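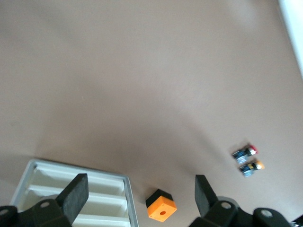

Is a cutlery tray worth paying for if the drawer is an odd size?

Posted by Marion Menzies in Kitchens and Storage
2026-02-11

We moved into a Jardine house last June and the kitchen came with one very wide, very shallow drawer next to the stove. It is 30 inches across on the inside and a little under 3 inches deep. Everything we own slides to the back when you open it and to the front when you close it. I have lost a potato peeler over the rear edge twice and had to take the whole drawer out to get it.

The kitchen store at Zulville quoted me $505 for a custom insert, fitted. For one drawer. The man was very pleasant and told me it would "change how I cook," which I doubt, as I mostly cook pasta. He also said that store-bought trays "never really work" in a wide drawer. He would say that, wouldn't he.

On the other hand, I bought a $15 plastic tray for my last apartment and I hated it. It skated around, crumbs got under it, and the slots were made for somebody who owns a lot of teaspoons and nothing else. So I don't fully trust the cheap route either.

What I want to know:

Do those expandable ones hold up, or do they wobble after a month?

If I put two fixed trays side by side, what do I do with the leftover space?

Is there any real reason to pay for custom that isn't just looks?

Please don't tell me to get rid of half my utensils. My sister already has. We cook for six on holidays and the second ladle stays.

I have a drill and I can measure. I would prefer not to use glue on the drawer itself because we may sell in a few years.

Morag Shearer
Member, Kitchens and Storage

I would not pay $505 for that, and I say this as someone who did pay for a custom insert once, in a house I then sold to people who ripped the kitchen out. The insert was nice. It was also cut for the flatware I had at the time, and when I replaced the forks with longer ones they had to lie at an angle. A custom piece fits the drawer perfectly and your stuff only until your stuff changes.

The salesman has half a point about wide drawers. A single tray will drift, no matter what it cost. But drifting is a matter of friction and packing, and both are cheap to fix.

What I would do, in this order:

Measure the inside of the drawer at the bottom, not the top. Plenty of drawers have sides that lean or a lip along the front. Measure the width at the back as well as the front. Mine were a quarter inch different, and the tray I bought off the top measurement did not go in.

Check the height with the drawer in the cabinet. Under 3 inches deep sounds like enough until you find the rail across the front of the cabinet that hangs down. Put a ball of foil in the drawer, close it, open it and see how squashed it is. That is your real clearance. Then remember that the handles of things sit higher than the tray.

Lay everything out on the counter in groups before you shop. Not to get rid of anything (keep the ladle). You want to know the longest thing in each group, because that sets the length of the slot. Tray makers print the outside size in big type and the slot length nowhere, so take a tape measure to the store.

Line the drawer first. A roll of non-slip mesh liner, cut with scissors, no glue. This alone stopped most of the sliding for me. It also catches the crumbs, and you can shake it out.

Then put in two fixed trays and push them tight to opposite sides. The gap in the middle is not wasted. That's where the long things go: rolling pin, tongs, the big whisk if it's flat enough. If the trays still creep inward, cut a strip of scrap wood to the width of the gap and lay it along the front. It holds the trays apart and lifts straight out when you move.

On expandable trays, I am not a fan. The sliding wing sits on top of or under the main section, so you get a ledge, and the ledge collects toast. The ones I've had also shrank back whenever someone slammed the drawer. Maybe there are better ones. I have been told so several times, usually by the person selling them.

About the only honest reasons for custom are a drawer with plumbing notched out of the back, or knives you want to store flat and safely in a fixed block. You haven't mentioned either.

One more thing. The peeler going over the back is a separate problem and no tray will cure it if the back panel is low. Screw a thin strip of wood to the outside of the back panel so it stands up an inch. Check first that the drawer still closes. Two small screw holes at the back will not cost you a sale.

deb_in_the_valley
New member

We have the Trondeo expandable and it's fine?? Had it a couple of years. It does slide in a bit but you just pull it out again. I don't see toast in it but we don't eat a lot of toast.

Wash it in the sink, though. I put ours through the dishwasher and it came out slightly bowed on one side.

Hal R.
Member, Kitchens and Storage

Agree with Morag on most of it, but I'd skip the wood strip. A tension divider, the spring-loaded kind meant for dresser drawers, does the same job and adjusts. I used two from Donisitz. One is still holding and the other lets go every few weeks, so take that for what it's worth – I suspect the drawer sides flex.

Also, $505 "fitted" made me laugh. Fitted means he sets it in the drawer. Ask what the insert costs if you carry it home yourself. When I asked at a different place, $60 came off the price for what looked to me like two minutes of work.

Marion Menzies
Original poster

Thank you all. I did the foil test and I have less room than I thought – the front rail does hang down. The trays I was looking at would have been too tall, so that saved me a trip back.

I've bought the liner and nothing else yet. The sliding is better already, though the ladle still catches if I put it in bowl up. Going to look at trays on the weekend with a tape measure. I'll ask about the price without fitting too, mostly to see what he says.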